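Baton by Zirau: the recording kit for people who'd like their robot arm to learn from them

I've been selling Baton for long enough to know the first thing everyone asks, so yes, it works with the arm you've already got (if yours is a Pedov or a Smits, you only need the one lead). You clip on the sensor, hold the hand controller and do the job yourself through the arm. Baton saves every go as a separate example, ready for training.
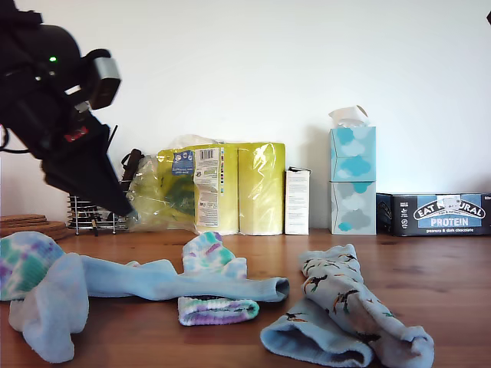
Socks are my favourite starter job and I'll tell anyone who rings up! They're cheap, they're floppy and they never land the same way twice. I like to mix plain ones with patterned ones, so there's tie-dye in there and a pale blue one with little birds on it, and I leave the ordinary clutter along the back, toilet rolls, tissue boxes and all. A learner that has only ever met a bare table gets in a terrible muddle in a real kitchen.

Our own sock set has 344 examples in it, free with every kit. Please add your own to it, though, your table and your lighting matter more than you'd think.

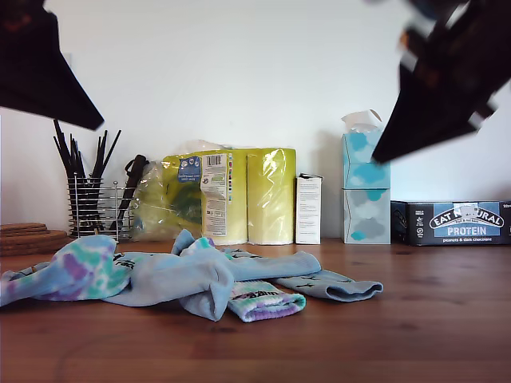 What you get

Sensor and bracket
Hand controller with a 5 metre cable
Close-up camera for the fingers
Baton software, with room for 3,000 examples before you need to buy more storage

The close-up camera was the bit I argued hardest for. From across the table you can tell that the arm has gone for a sock, but a pinch is a small thing and I want to see where the fingertips meet the cloth.

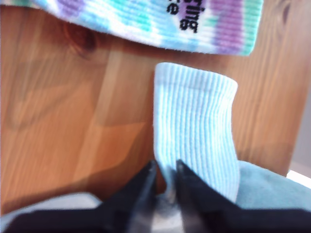
It also makes sorting the good goes from the bad ones much quicker, and you can do that with a cup of tea in the evening. Keep the fumbles too, by the way. Mark them as misses and the software puts them in their own folder.

Spare brackets are in stock again from September. Hire is £125 a week, and I'll knock that off the price if you decide to keep the kit.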